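Trutine 38: módulo de alimentación continua para equipos pequeños de 12 V

Zumthorpe › Alimentación CC › Módulos › Trutine 38

Ficha actualizada el 26 de septiembre de 2018

El Trutine 38 es un módulo de alimentación en corriente continua con gestión de batería, pensado para placas base mini-ITX, routers, grabadores de red y otros aparatos de 12 V que tienen que seguir encendidos cuando se va la luz. Es el tercer diseño de la casa y el que más ganas teníamos de sacar del taller. ¡Por fin cabe en la palma de la mano!

La entrada admite de 9 a 30 V, así que se lleva bien con un panel solar y su regulador, con una batería de coche o con esa fuente de portátil que todos tenemos en un cajón. La salida es de 12 V estabilizados, 5 A en continuo, y cuando la tensión de entrada cae el módulo pasa a la batería sin relé y sin chasquido. Los que venís del Trutine anterior os acordaréis del chasquido.

Qué cambia respecto a la versión anterior

Los condensadores de salida son ahora de polímero sólido. Los electrolíticos de la primera serie cumplían, pero dentro de una caja cerrada y pegados al disipador envejecían mal, y Tae-yang Bang, que dibuja nuestras placas, llevaba tiempo pidiendo el cambio. De paso ha separado el inductor de la zona caliente y ha movido el fusible al borde, donde se puede cambiar con dos dedos (antes hacía falta desmontar la tapa entera y tener bastante paciencia).

El rizado a plena carga ha bajado a 38 mV. Medido con la sonda en el conector de salida, con cable corto y la batería conectada. Con cables largos y finos veréis más, y también caída de tensión, de modo que para tiradas de más de dos metros recomendamos sección de 1,5 mm² como mínimo.

El corte por batería baja ya se puede ajustar. Viene de fábrica en 11,4 V para plomo y hay un puente en la placa, marcado JP2, que lo pasa al perfil LiFePO4. Cambiadlo siempre con todo desconectado. 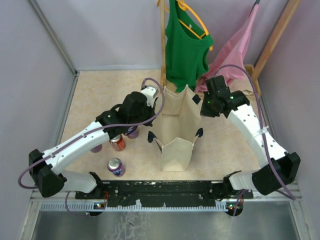
Para quien lleva el equipo de un sitio a otro hemos preparado el Trutine 38 en formato portátil, con la misma electrónica en caja de aluminio y conectores enroscados en un solo lateral. El conjunto completo, con una batería de 7 Ah, el cargador y los latiguillos, entra en una bolsa de tela de asas como la de color crema de la foto, y si se guarda de pie los cables quedan arriba, a mano. Poned la batería abajo del todo y tapad siempre los bornes con los capuchones rojos que van en la caja, que un manojo de llaves suelto puede dar un buen susto.

Características

Tensión de entrada: 9 a 30 V CC
Tensión de salida: 12 V CC
Corriente de salida: 5 A en continuo
Rizado a plena carga: 38 mV
Química de batería: plomo AGM o LiFePO4 de cuatro celdas
Protecciones: inversión de polaridad, cortocircuito, sobretemperatura
Ciclos de conmutación en el banco de pruebas: 2.172
Conectores: bornes de tornillo (placa) o GX16 (portátil)
Aviso de batería baja: salida de colector abierto y LED

Lo de los ciclos merece una línea. El objetivo de Latifa Hajji en el banco eran 2.000 cortes de entrada seguidos con una placa mini-ITX arrancada y escribiendo en disco. Pasó de los 2.000 sin un solo reinicio y lo dejó funcionando hasta que necesitó la mesa para otra cosa. El módulo de aquella prueba sigue en servicio, alimentando el router de la oficina.

Instalación

Conectad primero la batería, después la carga y por último la entrada. El LED verde fijo indica que se está trabajando desde la entrada; el ámbar, que se tira de batería. Si parpadea en ámbar, la batería está cerca del corte y conviene que el equipo se apague por sí mismo. Para eso está la salida de aviso, que se puede llevar a un pin GPIO o, con el adaptador Yeo, a un puerto USB. Sveva Testa mantiene un script para Linux que lee el aviso y lanza un apagado ordenado; va incluido con el adaptador y está comentado línea a línea.

El módulo se monta en vertical, con las aletas hacia arriba y tres centímetros libres a cada lado. En armarios cerrados, por encima de 40 °C de ambiente, hay que limitar la carga a 3,5 A.

No está pensado para motores, compresores ni neveras de camping. El pico de arranque hace saltar la protección y el módulo se rearma una y otra vez.

Contenido de la caja

Módulo Trutine 38, fusible de repuesto, dos puentes, capuchones para bornes y hoja de conexiones en español e italiano. La traducción italiana es de Annunziata Costa y ha quedado mejor que el original. La batería se vende aparte, salvo en el conjunto portátil.

Accesorios compatibles

Adaptador USB Yeo
Soporte para carril DIN Plivatau
Latiguillo de salida con conector cilíndrico de 5,5 × 2,1 mm
Latiguillo de entrada con pinzas

El soporte Plivatau de la serie antigua también vale, aunque hay que darle la vuelta a la pestaña inferior.

Consultas técnicas: Jocelyn Sebastian, taller de Zumthorpe. Si escribís por un problema de arranque, indicad el modelo de placa base, la sección del cable y la tensión de la batería en reposo.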